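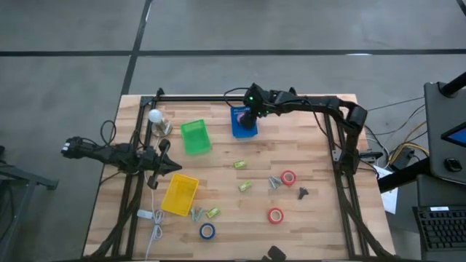
A wooden tabletop, two robot arms and a concrete floor

Vullbridge Junior Chess: questions parents ask us
Last updated 06/02/2023

Will chess make my child better at maths?
We don't promise that, and we'd be wary of any club that does. Children who stick with chess often do well at school, but plenty of them were doing well before they turned up. If your child likes the game, that's reason enough to come.

My child is six. Is that too young?
It depends on the child. Some six-year-olds will sit through a whole game, others want to gallop the knights across the carpet. Come to one session before paying for a term. If it doesn't suit, leave it a year. We have seen no sign that an early start matters as much as the brochures say.

How long is a session?
90 minutes, with a break in the middle. The first half is teaching, the second half is games. Children who only want to play can skip the teaching, though they tend to lose to the ones who don't.

Do you use the Powell method?
Partly. We use the Powell puzzle sheets for beginners, as they are clear and cheap to copy. We don't use the badges or the wall chart. Children started choosing the easy sheets to get the next badge, and we couldn't see that they were playing any better for it.

Should we buy the Uretti training app?
Try the free part first. The puzzles are decent. The rating it gives is another matter — a child who scores 800 in the app may find club games much harder than that number suggests. Please don't ask us to place children in groups by their app rating.

What is a good rating for a beginner?
We'd rather you didn't look for the first year. Junior ratings jump about, and a few bad games in January can undo a whole autumn.

Does my child have to play in tournaments?
No. Those who want to can enter the Rultberg Junior Open, which has a section for first-timers. It is a long day, with a lot of waiting about. Bring food and a book.

Do you offer private lessons?
Yes, but for most children under ten we think they are poor value. Two games a week and a short talk about each will do nearly as much. If a coach tells you a seven-year-old needs an opening repertoire, ask why.

Which book should we get?
One with lots of simple checkmates in it. The one we lend out has 233 positions, mostly mate in one, and few children finish it. Thick opening books look impressive on the shelf — that is usually where they stay.

Can parents stay and watch?
Yes, from the back of the room. Please don't help, point, cough or raise your eyebrows during games.

What if we want to stop halfway through a term?
Tell us and we'll refund the sessions you haven't had. There is no form to fill in.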